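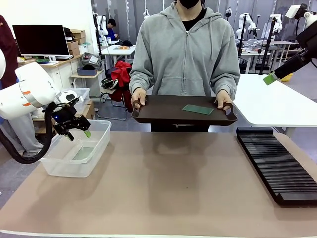 KALLTON – 05/03/2019 – Electronics assembler Clukuva has set aside money in next year's budget for two-armed robots that would move flat panels between trays, bins and racks, the company said.

The plan covers an initial purchase of two units for the Kallton site, with an option on four more if the first pair meets its targets. Clukuva did not give a total price. It said the budget line includes grippers, spare fingertip pads, safety work and operator training, items that were left out of an earlier request and had to be paid for separately.

Panel handling at the site is done by hand at present. Staff move 1,400 panels on a typical shift, and the company wants the robots to take over the transfer from bin to slotted rack first. Loading trays and bringing them to the table would stay with people.

Before an order is signed, the supplier, Indlow, must complete a 30-day trial. The arms will have to place 126 panels an hour without chipping an edge or missing a slot. Clukuva said it would accept a slower rate in the first week while the grip settings are worked out.

Floor space is also part of the decision. Each unit needs 100 square feet including the table and rack, and the company is looking at whether to move two benches or rent a side room from its neighbor, Afolabi. The rent would come out of the operating budget – the robots themselves are a capital purchase.

Quotes for racks and replacement trays are due by the end of March. Clukuva expects to place the order in the summer and have the first unit running before the end of the year.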